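The Sindgate Yoga Circle Newsletter
2022-08-03

How We Got Our Start, and What's Coming This Fall

So many of you have joined us since spring that we keep getting the same lovely question after class: how did this place begin? I have told the story in bits and pieces over tea more times than I can remember, and it comes out a little different each time, so I thought I would set it down properly while the summer schedule is light and I have an afternoon to myself.

The Circle started in a rented room above the feed store on Degefa Street. It had one window that opened and one that was painted shut, and the floor sloped toward the stairs, so that if you lay down for relaxation with your feet the wrong way you woke up a few inches from where you had started. We had 12 mats between us, most of them borrowed, and on the first evening 9 people came. I had hoped for four or five, and I was so nervous that I forgot to teach the whole left side of a twist. They were kind about it, and nearly all of them came back the following week.

We paid 200 dollars a month for that room, heat not included, and in winter everyone practiced in wool socks and sweaters. I still think of those evenings when someone apologizes to me for not having the right clothes. Please come in whatever you have!

After two years the feed store needed its upstairs back, and we moved across the river to the old Siton building, where we are now. The front room had been a dance studio and already had a good floor, so all we had to do was paint, and then paint again when the first color came out looking like canned salmon. The small room at the back took longer. It became the meditation room little by little, first with a rug, then with cushions that several of you sewed on a very long and very cheerful Saturday.
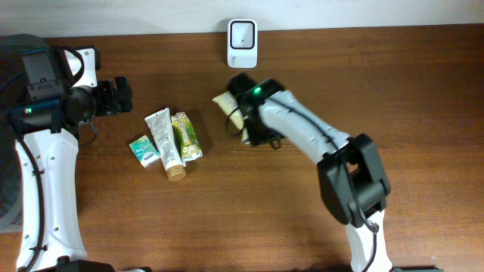

The Nekitach Retreat

Our fall retreat will be at Nekitach again, over the first weekend in November. If you haven't been, it is a plain, quiet farmhouse at the end of a gravel road, with bunk rooms upstairs and a long kitchen where we all eat together. We rise early, sit, practice, have breakfast without talking, and then talk quite a lot for the rest of the morning. Afternoons are your own. Some people walk up to the pond and some people nap, and I have done both in the same afternoon and can recommend it.

The retreat is open to beginners. You don't need to be able to sit cross-legged or touch your toes – there are chairs, and there are plenty of us who use them. The one thing I would ask is that you come for the full weekend if you can, as the second day is usually when people settle.
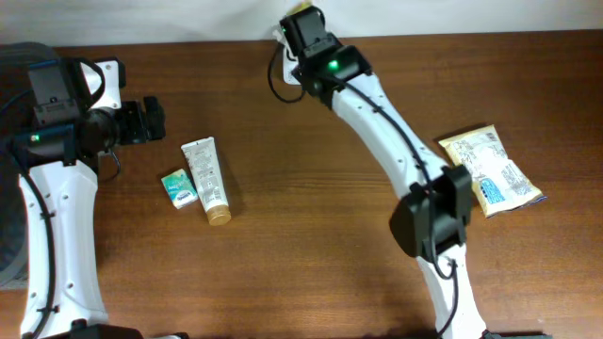 Bring a blanket, warm layers, and shoes you don't mind getting muddy. Meals are vegetarian, and the sign-up sheet by the front door has a space for allergies, so do fill that in even if you have told me already, because my memory for such things is not what it should be. We ask for a deposit when you sign up, and if the cost is a worry, please have a quiet word with me. We keep a little set aside every year for just that, and I would much sooner have you there than not.

The regular evening classes carry on through August in the front room, and the morning sitting stays at its usual hour. Tea afterward, as always.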